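Section 6. Recovery After a Grip Fault

6.1 When this section applies

Follow this procedure when either arm of the Harngate two-arm cell stops with fault code 122 (object not released) or 123 (grip lost during travel). Revised August 19, 2021, after the stoppages reported from the Natley site by Osamu Yokoyama.

Both codes are most often recorded with thin, clear packing material. Bubble wrap may fold into the jaws and remain there after the open command.

CAUTION: An arm in fault holds its position under power. Do not reach between the arms until step 3 is complete.

6.2 Clearing the fault

1. Press the stop button on the operator panel. Do not use the software pause.

2. Note the fault code and which arm reported it.

3. Turn the main switch to OFF and attach the lockout tag. Wait 29 seconds for the drives to discharge.

4. Check each gripper and what lies under it. Both arms must be checked, including the one that did not report the fault.

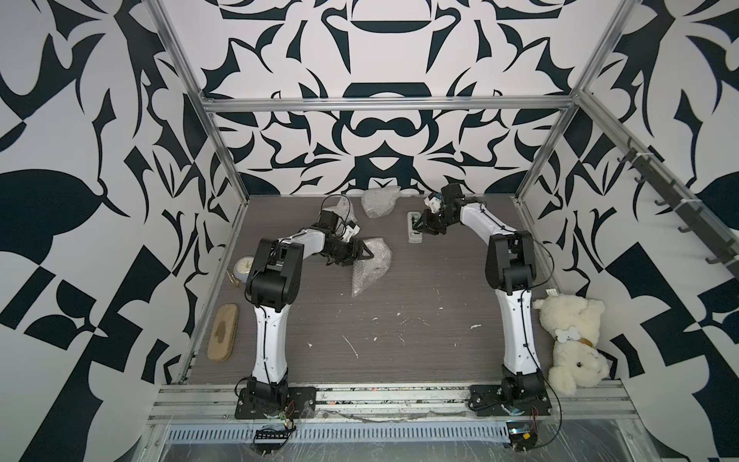 5. Open the affected jaws by hand with the release lever. Remove any film or wrap. Do not cut material free with a blade.

6. Wipe debris from the work surface and the front rail.

7. Inspect the wiring near both base plates. If any wire is damaged, leave the cell locked out and notify Katsuhiko Kamata.

8. Remove the tag, restore power and run the homing routine at low speed.

NOTE: Jaw pads are to be replaced every 3,000 cycles, or sooner if either code returns after homing.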